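Mar 21, 2021

# Workshop Tips: Floor Marking and Safe Working Around Small Robots

These notes apply to all shared workrooms at Varkik. They supplement the site safety rules and do not replace them. Questions should be addressed to Ghazala Zaidi, Workshop Standards.

## Before power is applied

- Check that the emergency stop is within reach of the operator and that nothing has been placed on top of it.
- Tuck in lanyards, drawstrings and loose sleeves. Tie back long hair.
- Inspect cable covers and protective sleeves for splits. A torn sleeve is to be reported the same day.
- Confirm the speed limit in the controller. New programs are run at reduced speed for the first 3 cycles.

## Marking the floor

1. Vacuum the carpet before laying tape. Dust is the usual cause of lifted edges.
2. Use yellow tape for robot zones only. Storage areas are marked in white.
3. Lay each side in one continuous length and press it down with a hand roller, working outward from the corners.
4. Keep walking machines and their test stands wholly inside the line, feet included. 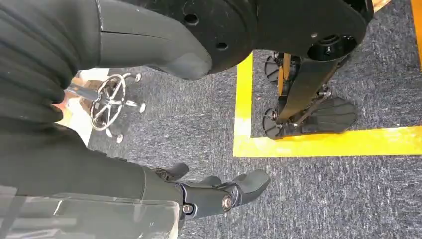

5. Keep office chairs outside the line. Casters roll easily and a chair base is a trip hazard for anyone stepping back from the controls.
6. Replace tape that has curled or worn through. Patching over old tape is not permitted.

## Grippers and hand tools

Keep fingers clear of the pivot whenever the arm is powered, including when it is holding still. Fasteners on gripper fingers are checked by hand with the power locked out, and tightened to the value on the maintenance card.

Two people must be present for any work inside the zone. The second person stays at the stop button and does not take on other tasks.

## Records

Enter each inspection in the log under form 182. The next full review of zone markings is set for September.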